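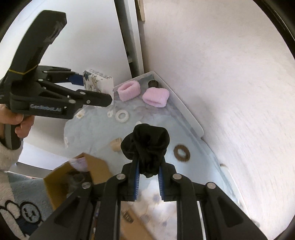
My scrunchie went all floppy after one summer, and my sister's is still bouncy, so is mine broken or what? asks Nazanin Amini from Clolamville.

Good question Nazanin! Not broken. Tired. Let's look inside.

Search this site
Enter a word Go

WHAT IS A SCRUNCHIE?

Two parts. A tube of cloth, and a loop of elastic hidden in the tube. That's it. The cloth tube is much longer than the elastic, so it has to squash up to fit. All those folds and puffs? Just extra cloth with nowhere to go.

Try it with a sock. Push the sock down to your ankle. Wrinkles! Same thing.

WHY IS IT STRETCHY?

Elastic has rubber in it, or something that acts like rubber. Rubber is made of very very long chains, way too small to see, all tangled up like cooked spaghetti. Pull, and the chains straighten out. Let go and they tangle back up again. Snap.

The cloth doesn't need to stretch much. It just unfolds.

SO WHY DO THEY GO FLOPPY?

Heat, sun, hair oil, pool water. Also plain old pulling. Bit by bit some of the chains break and can't pull back. A scrunchie left on a car dashboard all August gets old fast. One in a drawer lasts longer. Maybe your sister keeps hers in a drawer? Ask her.

WHY NOT JUST A RUBBER BAND?

Ouch, thats why. A bare rubber band grips hair hard and yanks some out when you take it off. The cloth goes in between and spreads the squeeze out. Smooth shiny cloth slides best. Fuzzy cloth grips more, good for slippery hair.

MAKE ONE FLAT, MAKE ONE FAT

The kids at Jundiscombe library club tried this. You need a grown-up, for the needle part.

- Cut a strip of cloth 26 inches long. Fold it longways, pretty side in.
- Sew along the long edge. Turn the tube right side out (slow! takes ages)
- Thread 6 inches of elastic thru with a safety pin. Hold on to the other end or it vanishes inside.
- Tie the elastic. Tuck one end of the cloth into the other, sew shut.

Now make a second one with a strip only 11 inches long. Same elastic. Which is puffier? Which one stretches more before the cloth stops it? Write down your guess first, then test.

FIX A TIRED ONE

Snip a few stitches in the seam, pull the old elastic out, put new in, sew it closed. Cloth is usually fine. Nazanin, yours might have years left in it.

WORDS TO KNOW
Elastic: goes back to its shape after you stretch it
Gather: to bunch cloth up small
Seam: the line where cloth is sewn together

Next time, a question from Tejada about why zippers get stuck.

Print this page
E-mail this page to a friend

Last updated 23rd July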